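Drillik Bench Cell: Equipment Page

Last updated: March

The Drillik Bench Cell is a shared automation station for members of the Greswood workshop. It consists of a table-mounted robot arm with a two-finger gripper, a powered vise, a parts tray and a board fixture. It is intended for small, repeated handling jobs such as loading a part into the vise, setting parts out in order, or moving them to a board for assembly. The cell may be booked by any member who has completed the induction described further down this page.

The station was designed and assembled by members under the direction of Jaime Serrano, and it remains a member build. Drawings, wiring notes and the parts list are kept in the Pakham folder on the workshop server. Members who wish to build a similar cell at home are free to copy them, provided that any improvements are added to the folder.

Purpose and suitable work

The cell handles light parts of up to 554 grams. Anything heavier must be loaded into the vise by hand, with the arm parked. Parts should have two flat, parallel faces for the fingers to close on. Round stock can be lifted if it is held in a carrier, and two printed carriers are available from the store on request.

The arm is not to be used for cutting, drilling, sanding or any other work that puts a side load on the wrist. The vise may be used on its own for hand work once the cell has been isolated at the wall.

Virtual model

Every new job is prepared first in the virtual model of the room. The model holds the arm, the table and the fixtures at their true sizes, and members may run it on their own computers. A job which reaches its targets in the model without contact between the arm and the fixtures may then be put forward for a supervised run on the station. 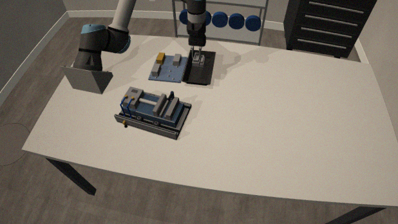 Picking positions are stored relative to the near left corner of the tray. If the tray is moved, this corner must be taught again before any saved job is started. The same applies to the board fixture and to the vise, each of which has its own reference point. Members are asked to enter the new values in the job file and to leave the shared settings as they are.

Approach heights should be set generously at first. A job that lifts clear of the tray rim before travelling sideways will run a little more slowly, but it will tolerate a part that has been put down slightly out of place. Heights may be reduced once the job has completed five supervised cycles without a stop.

Vise settings

The vise has one moving jaw. Jaw pressure is set by the regulator and should be kept at the lowest value that holds the part. Printed parts mark easily, and soft jaw covers must be fitted for them. The jaw opening is set in the job file and should allow clearance for the gripper fingers on both sides of the part. Hoses are to be checked for wear before each booking, and any damage reported in the fault book.

Induction and booking

Induction takes nearly two hours and is given in the evening, by arrangement. It covers isolation, the stop button, hand guiding of the arm, the teaching of reference points and the use of the virtual model. Members who have not used the cell for 5 months are asked to repeat the practical part.

Bookings are made in blocks of 45 minutes. A member may hold two blocks in a row, and further blocks may be added on the day if the station is free. Jobs must not be left running unattended.

At the end of a booking

The arm is to be returned to its parked position and the air supply closed. Parts, carriers and jaw covers go back to the store. The member's job file should be saved under the member's own name, with a short note of the tray position and the gripper fingers used.

Spare parts and changes

Replacement fingers, hoses and jaw covers are held by the workshop and are charged at cost. The finger pattern was revised after the first series proved too flexible near the tip, and drawings marked "Serrano A" should no longer be printed. The current pattern is "Serrano B", which fits the same mounting.

Proposals for new fixtures should be sent to Jaime Serrano with a drawing and, where possible, a working job in the virtual model. Fixtures that need a change to the table itself will be considered at the next maintenance period.

2 comments
45 shares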